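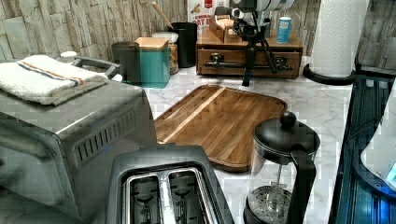
À partir de combien de parties un classement Drurnico est-il considéré comme établi ?
Il faut 16 parties homologuées contre des adversaires déjà classés. Avant ce seuil, la colonne statut contient « provisoire » et le joueur ne figure pas dans les listes publiées.

Présentation

Drurnico est un jeu de données de classements et de résultats d'échecs en cadence lente. Il couvre les tournois fermés et les opens du circuit Kvaran, ainsi que les rencontres par équipes de la ligue Hodura. Les fichiers sont tenus par Jytte Zoëga, qui reprend les feuilles de résultats transmises par les arbitres et les convertit dans un format unique.

Le jeu sert surtout à recalculer des classements, à tester des variantes de la formule Elo et à étudier l'effet des appariements sur la progression des joueurs. Les parties rapides et les blitz n'y sont pas.

Contenu de l'archive

joueurs.csv : identifiant, nom, club, catégorie d'âge, titre éventuel.
tournois.csv : identifiant, lieu, système d'appariement, nombre de rondes, cadence.
parties.csv : identifiant du tournoi, ronde, échiquier, blancs, noirs, résultat, code d'ouverture.
classements.csv : identifiant du joueur, période, classement, nombre de parties jouées, statut.

Tous les fichiers sont en UTF-8, séparateur point-virgule, première ligne d'en-tête. Les décimales s'écrivent avec un point. Une partie nulle est notée 0.5 pour chaque camp. Un forfait est noté F dans la colonne résultat et n'entre pas dans le calcul. 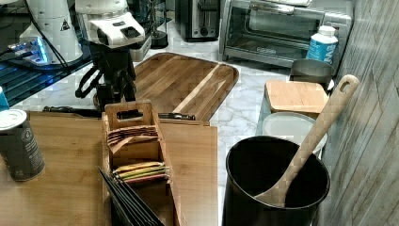

Le code d'ouverture suit la nomenclature ECO. Il est attribué automatiquement par Grinlow, le script fourni dans le dossier outils, à partir des premiers coups de la partie. Quand la feuille est illisible ou incomplète, le champ reste vide. Les transpositions sont classées d'après la dernière position reconnue, ce qui donne parfois un code différent de celui imprimé dans le bulletin du tournoi.

Mode de calcul

Les classements sont publiés quatre fois par an, dont une liste en juin. La valeur de la période précédente sert de base pour toute la période suivante, même si le joueur dispute plusieurs tournois entre-temps. Le coefficient K dépend de l'âge et du nombre de parties ; les valeurs retenues sont dans le fichier parametres.txt. Un joueur dont le classement descend sous le plancher de la liste garde sa ligne avec le statut « hors liste ».

Pour un joueur sans classement, la première valeur est calculée sur la performance moyenne, plafonnée à 2000. Ce plafond ne s'applique pas aux joueurs qui arrivent avec un classement national reconnu par le circuit. Dans ce cas, la valeur nationale est reprise telle quelle et l'origine est notée dans la colonne statut.

Les matchs de départage ne comptent pas. Les rondes exemptes non plus. 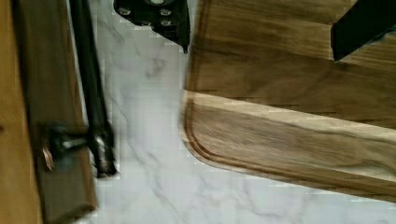 Limites connues

Les deux premières saisons de Hodura ont été saisies à la main à partir de photocopies. Les numéros d'échiquier y manquent souvent, et quelques couleurs ont été déduites de la règle d'alternance. Ces lignes portent la mention « couleur déduite ».

Plusieurs joueurs ont changé de club en cours de saison. Le fichier joueurs.csv ne garde que le dernier club connu. Pour reconstituer une équipe à une ronde donnée, il faut passer par parties.csv.

Les homonymes ont été séparés d'après la catégorie d'âge et le club. Il peut rester des erreurs chez les jeunes, en particulier pour les frères et sœurs inscrits avec la seule initiale du prénom.

Les opens attirent beaucoup de joueurs de passage. Leur classement repose sur peu de parties et ne devrait pas être comparé directement à celui des habitués de la ligue.

Versions

La version 2 remplace entièrement la première. Les identifiants des joueurs ont changé ; une table de correspondance se trouve dans le dossier archives. Les résultats du tournoi fermé de printemps, inversés entre blancs et noirs à la ronde 4, ont été corrigés, et les classements de la période ont été recalculés en conséquence.

Corrections et demandes

Une erreur de résultat doit être signalée avec l'identifiant du tournoi, la ronde et l'échiquier. Joindre si possible la feuille de partie signée. Les corrections acceptées paraissent avec la liste suivante, sans effet rétroactif sur les listes déjà publiées, sauf erreur d'identité.

Un joueur peut demander le remplacement de son nom par un pseudonyme. Son identifiant et ses résultats restent alors dans les fichiers. Les demandes sont à adresser à Jytte Zoëga par le formulaire du dépôt.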